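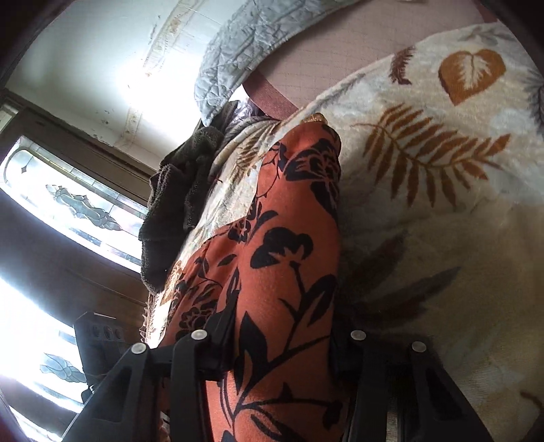 Well, I finally got the Denero grip and the Tritanora grip through the same pile of bedding, and I have opinions! Both are hand-held, both feed the same recorder, and I ran 23 pickups with each before my wrist gave out. The Denero is the black one with the rivets at the jaw tips, and what I love is how it bunches soft stuff. That orange flowered cloth has a brushed feel to it and it gathers up between the jaws into a nice fat column, where the Tritanora tends to pinch one little fold and leave the rest behind. I had 3 clean drops with the Denero (my fault, I was rushing) and 7 with the Tritanora.

The plush blanket is another story. Neither one likes deep pile. You squeeze, you think you've got it, and you come up with a tuft. I'm going to try rubber tips next, if I can find some that fit over those slotted plates.

Somebody on the list wrote:

> Has anyone put the Denero up against the Tritanora
> on cloth? We only do boxes and cans at Mollel and
> I can't tell if the wide jaws are worth the extra
> weight. Also, does the camera cope with a bright
> window behind the work? Ours goes white.

On the weight: yes, you feel it, mostly in the thumb. For cloth I'd still take it. For boxes, I'd stay with the lighter one and save your hand.

On the window: ours goes white too, ha. The leaded panes on the left are mostly glare, but the cloth between the jaws comes out fine, and that's the part I care about. I tried locking the exposure and it helped the window and made the dark towel a blob, so I put it back on auto.

If anyone has a controller setting that handles both, please post it. The logs hold up to 2000 samples a run and I'm happy to send a few to anybody who wants to compare.

Previous message | Next message | Thread | Date | Author

Gronduvetti list archive | Contact the list owner | Back to top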